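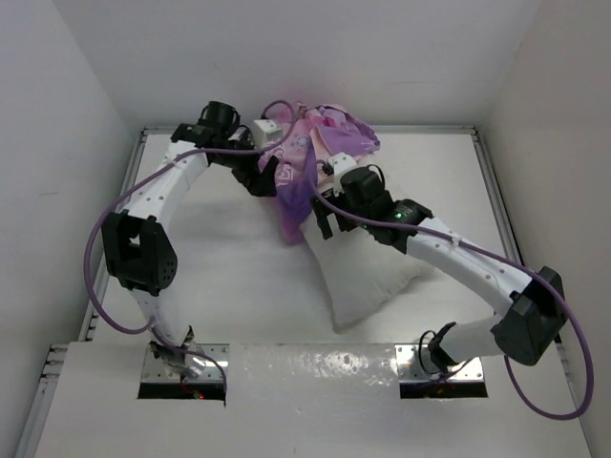
A pillow ought to last as long as the bed under it, one reader wrote to us in July, and why does everyone keep telling me to throw mine out? We loved that letter, and we took it straight to the woman who runs Skemico, the little pillow repair shop in Skestau, to see what she made of it.

She laughed out loud. "I want to frame that!" she said. "Mine at home is older than my marriage. I've changed the filling twice and the cover once, and I sleep like a log."

She learned the trade at the Halilović mill, stuffing cushions for train seats, and opened her own place with one sewing machine and a borrowed scale. Last year the shop took in 593 pillows, and she can talk about any of them with real joy. Flat ones, lumpy ones, one packed with buckwheat hulls that hissed when you turned over (she kept a handful in a jar, and yes, she made us listen to it).

"People think the feathers wear out," she told us. "Mostly it's the cover. The weave gets thin, the little quills poke through, and then you're blaming the goose!"

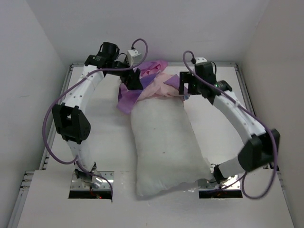

Page last changed: Sat 21 October

Her favorite part of the job is picking the cloth. She buys a tight cotton called Eltomer by the bolt and washes it twice before she cuts anything. Then comes the filling, a handful at a time, with plenty of stops to squeeze and listen. A side sleeper gets a firm edge. Somebody who sleeps face down gets hardly anything at all, "a pancake, really, but a wonderful pancake."

We asked about airing, and she lit up again. Her grandmother hung every pillow in the house out the window on dry mornings, and she still does the same from the flat over the shop.

"The whole street knows when I've changed the beds," she said. "I get waved at." 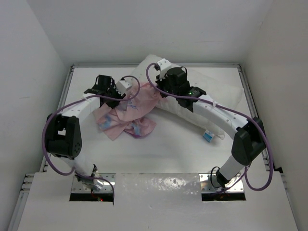 How do you know when a pillow needs work?

"Fold it in half and let go. If it just lies there folded, bring it in. A new cover and a top-up of feathers costs $33, and you can pick it up the same week."

Before we left she had us try three different pillows on the bench by the window, and we both went home with the middle one.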